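Skilgate Publishes Its Full Care Routine for the Pindula Hand-Held Gripper

Free service guide explains how to set up, check and repair the tool between work sessions in ordinary homes

WIMIMBERG, March. Skilgate, the maker of the Pindula hand-held gripper, has today made its complete service guide open to all users. Until now the guide was given only to customers with a maintenance contract. It covers the first setup of the tool, the daily check, the change of finger pads, and the repair of the finger linkage when it becomes loose.

The Pindula is a two-fingered gripper which a person holds and closes by hand, while a wide-angle camera on the tool records the movement. Research groups use these recordings to teach robot arms how to handle everyday things. The company has now delivered 1,257 units, and most of them work in homes, where they meet clothes, bedding, dishes and dust.

"A gripper in a factory has the same part in front of it all day," the company said in its statement. "Our users work with a shirt in the morning and a soup bowl in the afternoon. The tool must be cared for with this in mind, and we think that every user should have the same instructions as our own technicians."

Fabric is the hardest material for the tool

According to the service records of Skilgate, soft fabric brings more tools to the workshop than any other kind of material. Knitted clothing leaves small fibers on the pads and also around the pivot bolts. After many hours of work the fibers can form a thin layer, and the fingers no longer close evenly. The user often believes that the pads are worn out and orders new ones, although a cleaning would be enough.

For this reason the guide gives its longest chapter to work on beds and sofas. The technicians of the company recommend a short trial on a thick knit before each session. The fingers should be opened fully, placed over the garment and closed slowly. If one finger arrives at the fabric clearly before the other, the linkage needs adjustment.

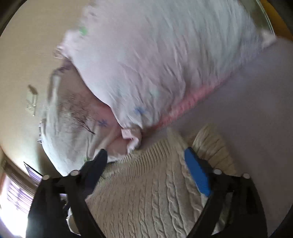
The open fingers of the gripper over a cream cable-knit sweater, with the pivot bolts visible on both sides.

The check of the bolts comes next. They should be tightened in turns, first one side and then the other, with the fingers half open. A bolt that is too tight makes the trigger heavy and tires the hand of the operator. A bolt that is too loose lets the finger move to the side when it touches a fold. The guide asks users to stop as soon as they feel a light resistance in the key, and then to open and close the fingers 17 times before they test again. This gives the joints time to settle into their position.

Pads should be changed in pairs

The guide also answers a question which the support desk of Skilgate receives very often: can a user replace only the pad that is damaged? The company advises against it. A new pad is a little thicker and has more grip than an old one, and the fabric is then pulled toward one side when the fingers close. Both pads should be taken off, the surface below should be cleaned with a dry cloth, and the new pads should be pressed on firmly from the base to the tip. The tool should rest for three hours before it is used again.

In normal household work a pair of pads lasts for around 3,000 grasps. Users who handle mostly knitted or fringed fabrics should look at the pads more often, especially along the edges, where threads like to catch. A pad which starts to lift at the tip should not be glued back. Glue becomes hard when it dries and can scratch delicate cloth.

When the pads are in place, the user repeats the trial with a material of uneven thickness. A rolled blanket or a loosely folded piece of clothing is suitable. The material should stay between the pads when the tool is lifted by the width of a hand, and it should come free without pulling when the fingers are opened.
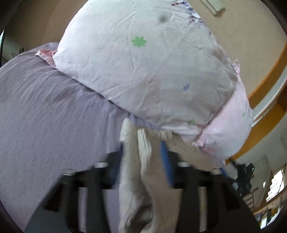

Cream and beige fabric between the two finger pads, beside the pillows on a bed.

Setting the camera view after a repair

Each time the linkage has been opened, the camera view must be checked too. Both fingers should enter the picture from the lower side and stay in view from fully open to fully closed. It is normal that the corners of the picture are dark and that straight things such as walls and window frames look bent. This comes from the wide lens and does not need any repair.

If the fingers appear at different heights, the camera holder is probably turned a little on its base. The guide describes how to loosen the holder, turn it back and fix it again without removing the cable. The lens should be wiped only with a soft, clean cloth, and never with the sleeve of a sweater, because wool can carry small grains of sand.

Workshop service and spare parts

Users who do not want to open the linkage themselves can send the tool to the Skilgate workshop in Wimimberg or to its service partner Kwok. Both places follow the same routine and return the tool with a written record of the parts changed. Pads, bolts and camera holders can be ordered one by one, and it is not necessary to buy the full repair kit.

The guide can be requested free of charge from the Skilgate support desk, as a printed booklet or as a file. Owners of older Pindula units should mention the year of purchase, as the first series has a different camera holder and needs an additional page.

About Skilgate

Skilgate develops and builds hand-held tools for the recording of manual work. The company designs, assembles and repairs all its products in Wimimberg.

Press contact: Skilgate Press Office, Wimimberg. Pictures may be printed free of charge with the credit "Skilgate".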